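Cómo colocar y ajustar un subwoofer en el salón

Un subwoofer mal colocado suena a retumbo en un rincón y desaparece en el sofá. Antes de cambiar de equipo conviene dedicar una tarde a probar posiciones. Para esta guía he usado el Fisari 158, un modelo activo y sellado, con unos altavoces de estantería Prurnau, pero los pasos sirven para cualquier conjunto parecido.

Qué necesitas

Un cable RCA de subwoofer lo bastante largo para llegar a todas las posiciones que quieras probar
Cinta de carrocero para marcar el suelo
Una pista con una línea de bajo continua y notas bien separadas
Un sonómetro o una aplicación de móvil que haga lo mismo

Paso 1. Conecta el subwoofer

Apaga el amplificador y desenchufa el subwoofer. Lleva el cable desde la salida marcada como SUB OUT o LFE hasta la entrada LFE del subwoofer. Si tu modelo solo tiene entradas izquierda y derecha, usa la izquierda, que en muchos equipos lleva también la indicación MONO. Pon el volumen del subwoofer a un tercio del recorrido y enciéndelo todo, el amplificador en último lugar.

Paso 2. Busca el sitio

Coloca el subwoofer en el lugar donde te sientas a escuchar, encima del asiento si aguanta el peso. Reproduce la pista de bajo en bucle y recorre la habitación agachado, con la cabeza a la altura a la que quedaría el aparato. Habrá puntos donde unas notas suenan mucho más fuertes que otras y puntos donde casi no se oyen. Marca con cinta los lugares en los que todas las notas tienen un nivel parecido.

Después lleva el subwoofer al mejor de los puntos marcados y vuelve al asiento. Si el bajo retumba, sepáralo de la pared de palmo en palmo. En mi salón acabó a 67 cm de la esquina.
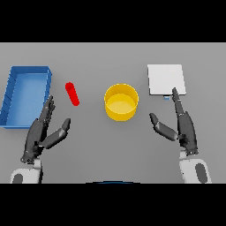

Paso 3. Ajusta la frecuencia de corte

La frecuencia de corte decide qué notas van al subwoofer y cuáles se quedan en los altavoces. Si tu receptor gestiona los graves, pon el mando del subwoofer al máximo (o en BYPASS) y haz el ajuste desde el menú. Los Prurnau bajan hasta 48 Hz según su hoja de datos, así que empecé en 80 Hz y ahí se quedó. Con satélites pequeños hay que subir a 100 o 120 Hz. Por encima de esa cifra las voces masculinas empiezan a salir del subwoofer y se nota dónde está.

Paso 4. Comprueba la fase

Siéntate en tu sitio y pide a otra persona que cambie el interruptor de fase entre 0 y 180 grados mientras suena la pista. Quédate con la posición en la que oigas más bajo. Si tu modelo tiene un mando giratorio, que lo mueva despacio y avísale cuando llegue al punto más lleno. Ruth Kettle, que me ayudó con las pruebas, prefiere hacerlo con un tono fijo a la frecuencia de corte, y es verdad que así la diferencia se oye antes.

Paso 5. Iguala el nivel

Lanza el ruido de prueba del receptor y mide desde el asiento. Sube o baja el subwoofer hasta que marque lo mismo que los altavoces principales. Para cine puedes añadirle 3 dB. Para música yo lo dejo igualado.

Si algo no va bien

Zumbido constante: enchufa el subwoofer y el amplificador a la misma regleta y aleja el cable de señal de los cables de corriente.
El subwoofer se apaga solo: cambia el modo AUTO por ON, o sube un poco el nivel de salida en el receptor.
Vibran los muebles: pon almohadillas de goma bajo las patas del subwoofer y retira lo que tenga encima.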